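Textile Product Development, Unit 6
Course handout: Specifying a woven shopping bag for production
Lecturer: Mareike Engelhardt
Lab supervisor: Hauke Sauerland

6.1 Scope

This unit covers the written specification for a lined, flat-bottomed cotton bag with two shoulder handles. Printing and embroidery are handled in Unit 7. You should already be able to read a fabric data sheet and name the parts of a lockstitch seam.

A specification has to let a sewing shop that has never seen the sample make the same bag. If a measurement can be taken in more than one way, state which way. "Width" alone is not a measurement. Write "width across top opening, bag laid flat, edge to edge."

6.2 Fabric

State the following for every fabric in the bag, including the lining:

Fiber content, in percent by weight
Weave (plain, twill, canvas)
Weight, in grams per square meter
Finish, and which side is the face
Usable width, measured between selvages
Shrinkage after one wash, warp and weft given separately

Shrinkage is the line most often left blank in student work. A lining that shrinks more than the shell will pull the side seams inward, and the fault will not show up at final inspection. Test both fabrics before fixing the cut sizes. Cut the test squares at least a hand's width in from the selvage.

6.3 Pattern and grain

Mark the grain line on every piece. Handles are cut along the warp. Handles cut across the warp stretch more under load, and the two may end up at different lengths. The base insert may be turned to save fabric if the marker shows a gain, but the specification must say so.

Seam allowance is 1 cm unless marked otherwise. The top edge has a 4 cm turn-down.
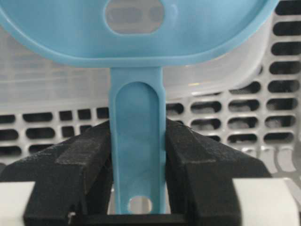
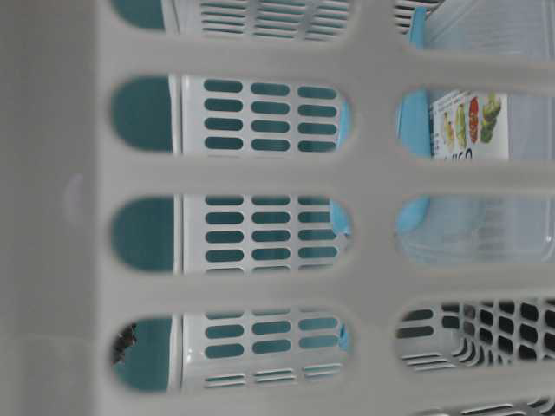
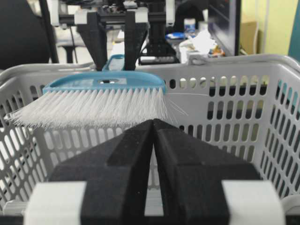
Lombridge, 26 July 2021

6.4 Seams and stitch density

Give a seam type, a stitch type, a thread size and a stitch density for each seam. Do not write "strong seam" or "double sewn."

Side seams: lockstitch, then overlock on the raw edges
Base seam: two rows of lockstitch, 6 mm apart
Top edge: single row, 3 mm from the fold
Handle attachment: box with a cross inside, two passes

A higher stitch density does not always give a stronger seam. On tightly woven canvas, too many needle holes in a row weaken the cloth along the stitch line. If the fabric tears next to the seam and the thread is whole, lower the density or change to a finer needle before touching anything else.

6.5 Handle load test

The course uses a simple hanging test. Fill the bag evenly, hang it by both handles from a smooth bar, and leave it. Measure handle length before loading and again after the bag has been emptied. Record the difference for each handle separately.

Worked case. The Etik bag from the sample store has a finished handle length of 701 mm. Last year's group recorded 2 mm of stretch on the left handle and none on the right. Both handles came from the same roll. Capucine Leclerc traced the difference to the grain: the left handle had been laid slightly off the warp to fit a narrow marker. The correction was a note on the marker, and no change was made to the fabric or the seam.

6.6 Packing and order units

The specification ends with a packing page. State the fold, the inner bag if any, the number of bags per carton and the carton mark. For the Dravano order used in the exercise, the carton holds 96 bags folded once across the width, handles tucked inside. The folded stack must lie flat. If the base insert is stiff, pack it separately and say who inserts it.

Check carton count against order quantity. An order of 130 bags at 96 per carton leaves a part carton of 34, and the buyer must be asked whether part cartons are accepted or the quantity is to be changed. Put the answer in writing on the packing page.

6.7 Common errors in submitted work

Tolerances given for the body but not for the handles.
Thread color named in words, with no shade reference.
Lining drawn the same size as the shell. It should be slightly smaller so that it does not bunch at the base.
Care label position missing, or placed in a seam that is closed before the label step.
Revision letter changed on the first page only.

6.8 Exercise

Work in pairs. Take one bag from the sample store and write a full specification for it, then trade with another pair and cut the pattern pieces from their text alone. Sign out samples with Nadhirah Yeoh. The Wegener bags have a bonded lining and are not suitable for this exercise.

Hand in the specification, the cut pieces in paper, and a list of every point where you had to guess. The list is graded together with the specification of the pair who wrote it. Questions on grading go to Iqra Warraich.

Reading for Unit 7: course reader, section on print placement. Fabric swatches for the September session will be given out in the lab.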